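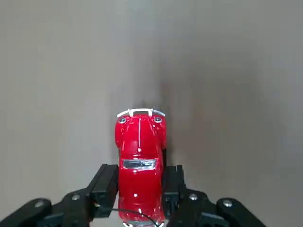

**Fudetti Classic Sedan, red** – item no. 2162

Small-scale model car with a rounded body and bulging front fenders. Gloss red finish, white front bumper with upright guards, white center trim line on the hood. The two round headlights are silver with chrome rims.

| | |
|---|---|
| Item no. | 2162 |
| Color | Red, gloss |
| Trim | White |
| Sold as | Single car |
| Carton quantity | 15 |
| Minimum trade order | 2 cartons |
| Production run | 300 |

**Care**

Dust with a soft dry brush. Wipe fingerprints off the paint with a lint-free cloth. Do not use solvent cleaners or metal polish on the headlight rims – both dull the plating.

**Ordering**

Retail orders ship from the Ketville warehouse. Trade orders go through Zwahlen; quote the item number and the delivery address. Cartons are not split.

Replacement boxes are not stocked for this item. Questions on finish or trim: Lorenz Prantl, product desk.

Page updated 31 May 2019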